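Slide 4. Match server load, Drarmont season reset

Start with the graph. Season reset went live Friday at 10. Login queue peaked at 3204 players, and the usual figure for that hour is 600. Queue cleared before the first ladder matches were scored.

Explain the card pool change. Valtovon decks now draw from a fixed seed per match. Both clients get the seed at handshake, so a replay file only has to store inputs. Mention file size only if asked.

Slide 5. Matchmaking

Rating is no longer the only key. We sort by rating band, then by region, then by connection quality. Bosman handles the sort. If no opponent is found in 10 seconds the band widens by one step – do not go into the formula, it is in the handout.

Known problem: players above 2165 rating still see repeat opponents at night. The pool is too small up there. A wider band makes it worse for the lower player.

Slide 6. Picking up loot (Mindolden prototype)

Pause before this one. Talk about item overlap: when drops land close together, the tap target goes to the top item. Small items under larger ones need their own hit area.
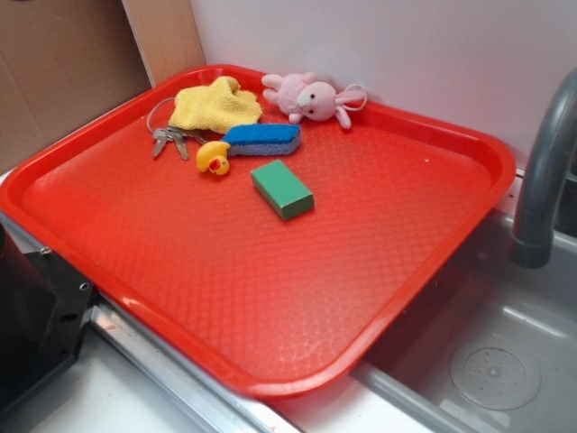
Slide 6: keys partly under a yellow cloth, red tray.

Next click shows the hit areas in the debug view. Leave it up while taking questions. If time is short, skip slide 7 and go to the patch schedule.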